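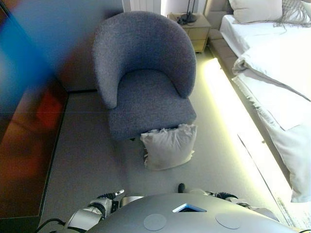 About Pasora

Pasora develops perception and planning software for mobile robots that work in homes. The company was founded by Deepika Kandasamy, who continues to lead the engineering group. We do not build robots. Our software runs on two-armed machines supplied by our hardware partners.

What We Do

Our main product, Patis, turns camera input into a plan the arms can carry out. A pillow on the floor in front of an armchair is a typical case. The software must separate pale fabric from pale carpet, find an edge that can be gripped, and choose a path that keeps both arms clear of the chair.

Bellini is our control layer. It adjusts grip and arm speed while a motion is under way. Marnix is the tool our engineers use to replay a session, mark the point at which a plan failed, and test a revised version against the same input.

How We Work

Development takes place in furnished bedrooms and living rooms at our two sites. Our test library holds 3,000 recorded household tasks, and every release of Patis is run against the full set before it is sent to partners. Major releases are issued each October.

Our Team

Pasora employs 80 people in three departments: Perception, Planning and Control, and Developer Tools. Applications from recent graduates are welcome throughout the year. Open positions are listed on the Careers page.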